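Section 4: Setting up the label printer and the first roll

This section covers unpacking, loading, calibration and test printing for the Skunar desktop label printer in the bottle and jar configuration. Network printing is covered in Section 5. Replacement of the print head is covered in Section 9 and should not be attempted during first set-up.

4.1 Before you start

Check that the following parts are present:

Printer unit with lid fitted
Power supply and mains lead
USB lead
Roll spindle with two end guides
Starter roll, white, permanent adhesive
Ribbon cartridge, black
Cleaning card in sealed sleeve

The blue ribbon cartridge is sold separately. If a part is missing, contact the dealer with the serial number from the plate on the underside of the unit. Do not return the printer until the dealer has confirmed the shortage.

CAUTION: Leave the printer switched off at the wall until step 6 of 4.3. The cutter is live as soon as the unit has power and the lid is closed.

4.2 Siting the printer

1. Place the printer on a level surface that does not move when the cutter operates.

2. Leave 20 cm clear behind the unit. Fanfold labels feed from the rear and will crease if they touch a wall.

3. Keep the unit out of direct sunlight. The gap sensor is optical and gives false readings in strong light when the lid is raised.

4. Do not site the printer next to a sink, steam outlet or filling station. Moisture on the liner causes labels to lift at the leading edge.

Note: If the printer has been stored in a cold room or vehicle, leave it in the closed carton for 2 hours before use.

4.3 Loading a roll

1. Press both lid catches and raise the lid until it locks.

2. Remove the orange transit foam from beneath the print head. Keep it. It must be refitted whenever the printer is sent by carrier.

3. Slide the roll on to the spindle with the labels facing outwards, so that the free end comes off the top of the roll.

4. Push the end guides inwards until they touch the roll. They should not grip it. A tight guide is the most common cause of print that drifts to one side.

5. Pass the free end under the sensor arm and over the rubber roller. Pull it out until one complete label is past the cutter.

6. Lower the lid, press down on both corners until each catch clicks, then switch on. The status light shows steady green when the roll is seated. A slow amber flash means the roll has not been detected. A fast amber flash means the lid is open on one side.

4.4 Loading the ribbon

1. Raise the lid. Let the print head cool if the printer has been in use.

2. Hold the cartridge by its side tabs, with the arrow pointing towards the cutter.

3. Lower the rear edge first, then press the front edge until it clicks.

4. Turn the take-up wheel by hand until the ribbon is flat across the full width of the head.

CAUTION: Do not touch the ribbon between the two guide bars. Grease from the skin leaves unprinted patches which may repeat over several labels.

4.5 Choosing a label stock

The printer accepts stocks in three families. The family must be set in the driver before calibration, as it controls both head temperature and feed speed.

Paper, permanent: cartons, dry jars, shelf edges. Not suitable for chilled goods.

Film, permanent: plastic bottles, oily contents, anything handled with wet hands. Use the resin ribbon only.

Film, removable: returnable crates and trial batches. Remove within 8 weeks of application.
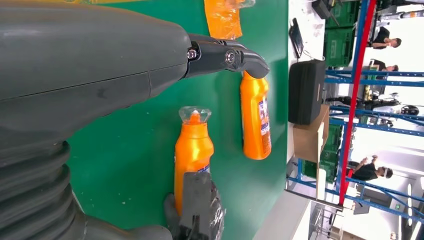 Label length for round containers is worked out from the circumference of the container and not from its diameter. Wrap a strip of paper around the body at the height where the label will sit, mark the overlap and measure the strip flat. For a wrap-round label, add 9 mm for the seam. For a front panel, use no more than half the measured length. Keep the panel on the straight part of the body, because stock laid over a shoulder or a rounded base will wrinkle at the corners. The white and blue label on an orange plastic bottle is a useful guide when planning a two-colour design: it wraps around the lower body, where a rounded base sets the limit for the bottom edge. On a container of this kind, measure upwards from the point at which the wall becomes straight. Enter the resulting length and height under Stock > Custom and save them with a name before closing the window. Unsaved sizes are lost when the driver is restarted.

Note: White areas in a two-colour design are the bare stock. The printer cannot print white. On clear film, areas left blank will show the colour of the container and its contents.

4.6 Calibrating the gap sensor

Calibrate after each change of label family, after cleaning, and whenever the print position has moved by more than 2 mm.

1. Check that the lid is closed and the status light is steady green.

2. Hold FEED until the light turns amber, then release.

3. The printer feeds several labels and draws the last one back. Do not pull on the liner while it is moving.

4. When the light returns to green, press FEED once. One label should be presented with its trailing edge level with the cutter.

5. If the edge is short of the cutter or past it, open Adjust > Tear position and correct in steps of 0.5 mm.

If calibration fails on black-mark stock, check that the sensor is set to Reflective. The factory setting is Gap.

4.7 Test print

1. Open the driver and select Tools > Test label.

2. Set darkness to 8 for paper, or leave the value offered for film.

3. Print one label and check the ruled border. All four sides should be complete.

4. Scan the bar code with the reader you intend to use. A code that looks sharp may still fail if the bars have spread.

5. If the code does not scan, reduce darkness by one step and print again. If the border is broken, increase it by one step.

For two-colour work, print the black pass on the full batch first. Rewind the roll, change to the blue cartridge and repeat the calibration before the second pass. Registration between passes is within 0.5 mm on paper. Allow a wider margin on film.

4.8 Applying labels by hand

1. Wipe the container with a dry lint-free cloth. Silicone polish and mould release must be removed with alcohol wipes.

2. Place the container in the Workcombe cradle, or on a folded cloth if the cradle is not fitted.

3. Fix the centre of the label first and smooth outwards to each end.

4. Leave the container for 20 minutes before packing. Full adhesion on film takes a day.

4.9 Record of set-up

Enter the stock name, darkness value and tear position on the card inside the lid. If a Veltorov rewinder is fitted, enter its tension setting on the same line.

Revision note: tear position range corrected in 4.6, February. Text R. Pesonen, checked R. Awwad.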